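Programs > Community Grants > Grantee Reports > Flismont

Flismont Tenant Cleaning Supply Library: Interim Report
08/08/2026
By the Flismont program office, Cledatville

This report covers the first half of the grant. The supply library lends cleaning tools and small household equipment to tenants in the Liang buildings, mostly at move-in and move-out. The grant pays for stock, the storage room and one part-time position.

Membership

We set a target of 200 member households for the full year and have 178 now. Most joined when they signed a lease. Growth has slowed since spring and we expect to reach the target in September, when the student leases turn over.

Twenty-six households joined and have not borrowed anything. We sent each of them a one-page list of what we carry, in English and Spanish. A few have come in as a result.

Stock and purchasing

The first order went to Hirex and arrived in two shipments. The second was short on mop heads, and the supplier credited us for them. We used the credit for extra hand tools - dustpans, brushes and trays - as these go out more often than we planned for. Vacuums are the most requested large item and there is usually a wait for one.
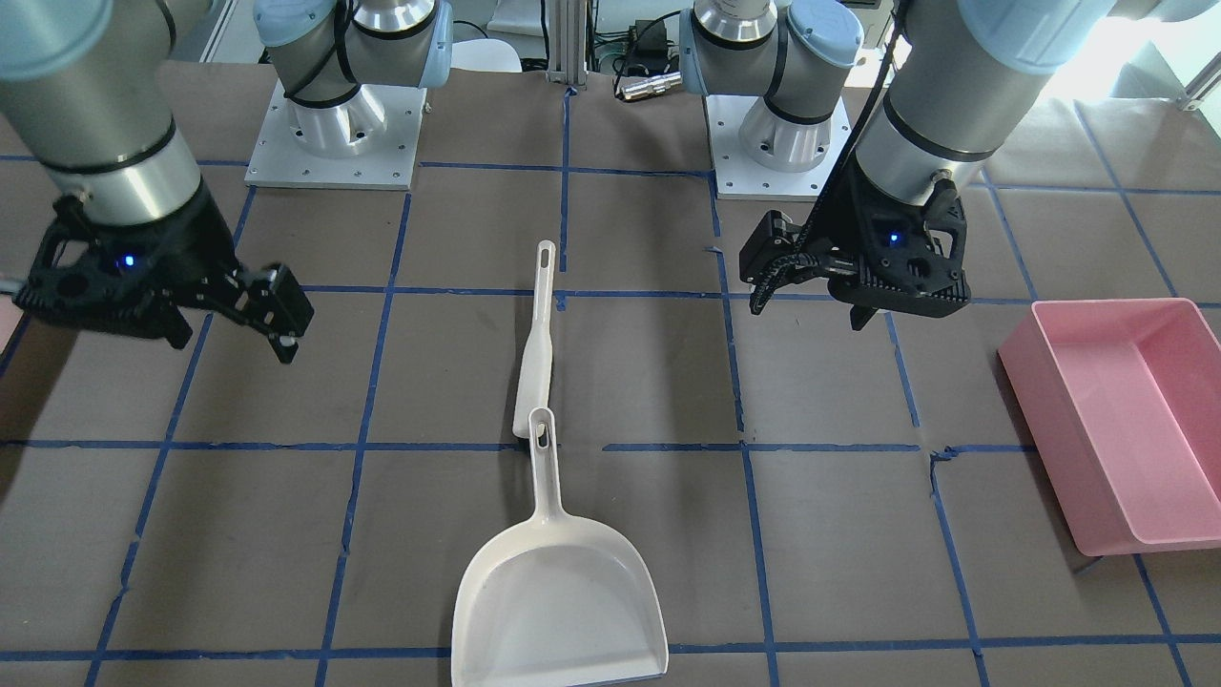 Loans and returns

The loan period is seven days. We started with three, but members who work weekends could not get back to us in time. Late returns dropped after the change. We do not charge fines, and we would like to keep it that way through the end of the grant.

Returned items are wiped down, checked and put back on the shelf. Small brushes wear out fastest. We now treat them as giveaways and have moved them to the consumables line of the budget.
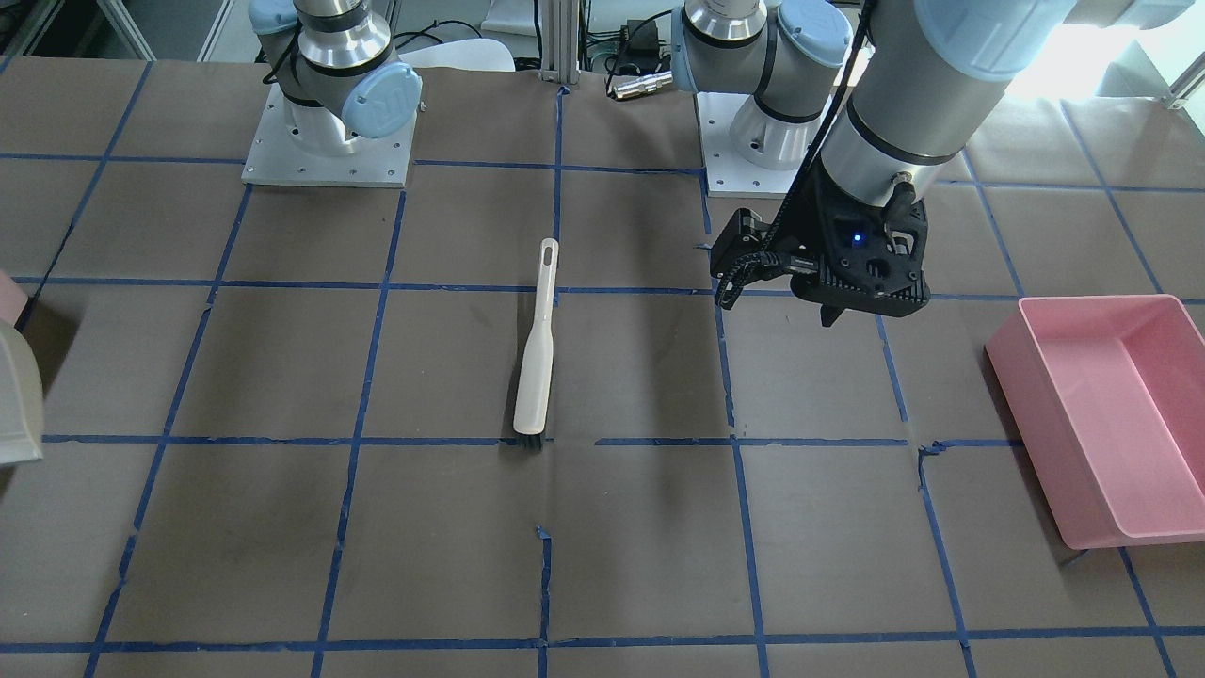
Cleaning brush and pink tray.

Budget

We have spent 60 percent of the stock line and are under on staffing, as the position was filled a month later than planned. We ask to move part of the unspent wages to stock so that we can buy two more vacuums. A revised budget sheet is attached.

Problems

The storage room has no heat and the door sticks. The landlord has agreed to fix the door. Heating is still under discussion - we may need to move the liquid cleaners elsewhere for the winter.

Next period

We plan to open one evening a week, finish labeling the shelves and survey members on what they would like us to add. Survey results will be in the final report.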